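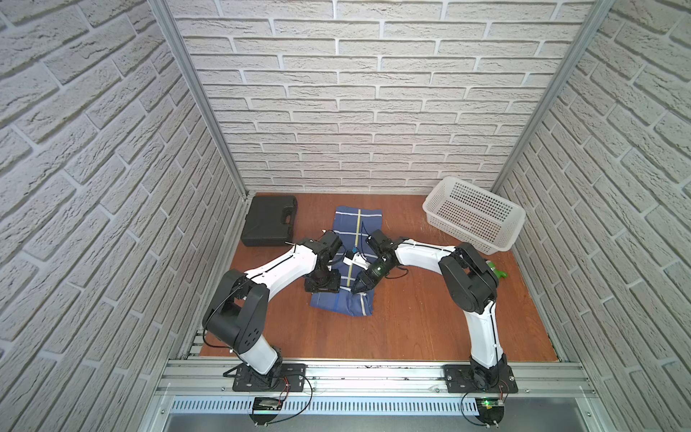

Mirta Godoy told us at our first meeting that she had paid for three project management rollouts already and could not name one thing her teams did differently afterward. She wanted to know why ours would be any better. We said we weren't sure it would be, and asked to see the status reports.

That was how Vernora got its first client, and we still start with the status reports.

About Vernora

We are a small project management practice. Companies call us when a project is late and the weekly report says it's on track. We read the plan, talk to the people doing the work, and write down what we think the real end date is. Sometimes we stay on and run the thing. Often we don't, and the client's own project manager takes it from there with a shorter plan and a more awkward steering meeting.

The firm was started by Santino Paredes after a long stretch inside large consultancies. He had worked on a program with 800 open tasks in the tracker and was asked to add a color code for urgency. He asked which of the tasks could be deleted. The color code went in anyway.

What we doubt

Maturity models, mostly. We have seen companies score themselves a 5 and miss every date in the year. We doubt percent complete, which tends to sit at 90 for months. We doubt any risk register that has the same entries in October that it had in spring. We have no quarrel with certifications, and most of us hold one, but we wouldn't hire on the strength of it and we don't think you should either.

We're also wary of our own trade. A consultant who is paid by the day has a reason to find more work, so our reviews have a fixed price and a fixed end, 30 days after we get access to your files. If you want us longer, you have to ask, and we'll ask you why. 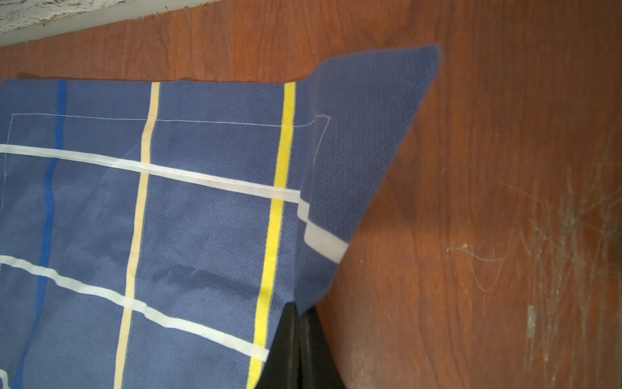
Most schedules we are handed look fine from a distance. Every team has its own bar, every bar has its own color, and the dependencies cross them at tidy intervals. Then somebody pulls one date forward and leaves the rest where they were. Look at the pale yellow stripe on that blue plaid: it's printed as part of a grid, and it still wavers where the cloth bunches up. A plan does the same. The grid says one thing, the work has moved, and the person presenting the chart keeps reading off the grid.

So we redraw. On the Dutstead review we threw out the master schedule and replaced it with a single page listing what had to be finished, who was finishing it, and what they were waiting for. The sponsor didn't like the page. It put the launch 6 months past the announced date,
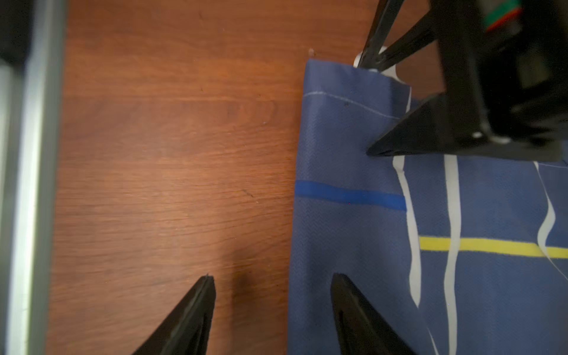 and there was no room on it for a green light. He took it to his board all the same. We'd love to report that the launch then hit the new date exactly, but it slipped again, by less.

How we work

A review is done by two people, never one. Both talk to the team without managers in the room. You see our draft before anyone above you does, and you can correct facts in it. You can't correct the conclusion.

We don't sell software and take no commission from anyone who does. Our own tracker is called Fisto. It's a shared list with dates on it, and clients who ask for a demo are usually disappointed.

Our longest-running client, Takács, still has us in on the first Wednesday of the month to go through their plans. They disagree with us a good deal.

Working with us

Send the last two status reports and the current plan, as they are. Please don't clean them up first. Santino or one of the reviewers will call you back, and if we think you don't need us, the call costs you nothing.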